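Senen Workbench and Pegboard Wall - Frequently Asked Questions

What is the tabletop made of?
Solid wood in a light color, finished with clear oil. The Senen top is supplied in one depth, 600 mm. It is not sealed at the factory, so apply one coat before first use and another every March.

How much weight can the bench carry?
The rated load is 100 kg, spread evenly. Do not stand on the top. Point loads such as a vise should sit directly over a leg. 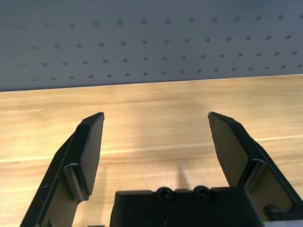 Which pegboard fits behind the bench?
The gray Anulia panel. It mounts on battens and needs a gap of 22 mm between the panel and the wall - less than that and the hooks will not seat. Older Van Dusen hooks fit if the stem is straight.

How do I remove marks from the wood?
Sand lightly along the grain, wipe off the dust and oil the spot. Leave it overnight before putting tools back. Do not use furniture polish.

Can the panel be painted?
Yes. Use thin coats and keep the holes clear.

Are spare parts available?
The parts list has 59 items, including leg bolts, battens and hook sets. Send the part number to Darmawan Subramaniam at the Stenden parts desk. Orders received before 2 p.m. ship the same day.

Related articles
Leveling the Senen bench on an uneven floor
Anulia hook sizes
Oiling a wood top

This site uses cookies to remember your settings. Accept | Manage cookies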